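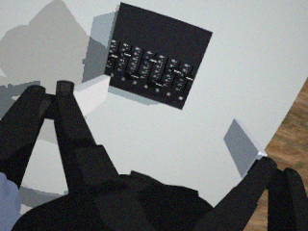

Slider panel in the sim, gripper open. Seven sliders, no two neighbours guaranteed to be at the same height.

July 8, 2019
Trollport sim bench, slider panel task

Spent the morning on the written rules for this task. We have been running it on habit, and the Kestetti group scored the same episodes differently from us. Most of the gap came down to what each side meant by "slider 3".

Numbering. Sliders go one to seven from the panel's own left, looking at it with the blank part of the face at the top. This holds however the panel is turned on the table. It is easy enough when it is only tilted clockwise. Past a quarter turn people start counting from the wrong end. The row of grey dots under the slots is a good check: dots towards the bottom, then count.

Height. "Up" means up the slot, towards the blank area. It does not mean higher in the picture. With the panel tilted, two handles can look level on screen and be well apart on their scales - one and two are like that here. Scoring must use the joint value from the log and never the screen view. At this render size the scale marks are only specks anyway.

Start state. Handles are set at random before each episode and the values saved with the seed. No hand editing afterwards. Seed 1876 is the reference, keep it as it is.

Gripper. Start open, with nothing between the pads. A pad may overlap a corner of the panel in the camera view at the start. Contact is a different matter and has to be read from the contact log. If there is any contact at step zero, throw the episode out and note it.

Other sliders. A run fails if any handle apart from the target moves by over 6 per cent of its travel. Kestetti had no limit for this at all. I would like it tighter but the slots are close together and the pads are wide.

Went back through the old batch of 106 episodes with these rules. Dropped the ones with contact at the start and kept the first 100 of what the generator gave after topping up. Old scores stay in the folder, marked as old. Do not mix them in the same table.

Still open:
- whether pushing the whole panel along the table counts as a failure. Chantharasri draft says yes, Grirkunent draft says nothing.
- shadows on or off for the reference set. Leave on for now.
- rule sheet needs a version number before December.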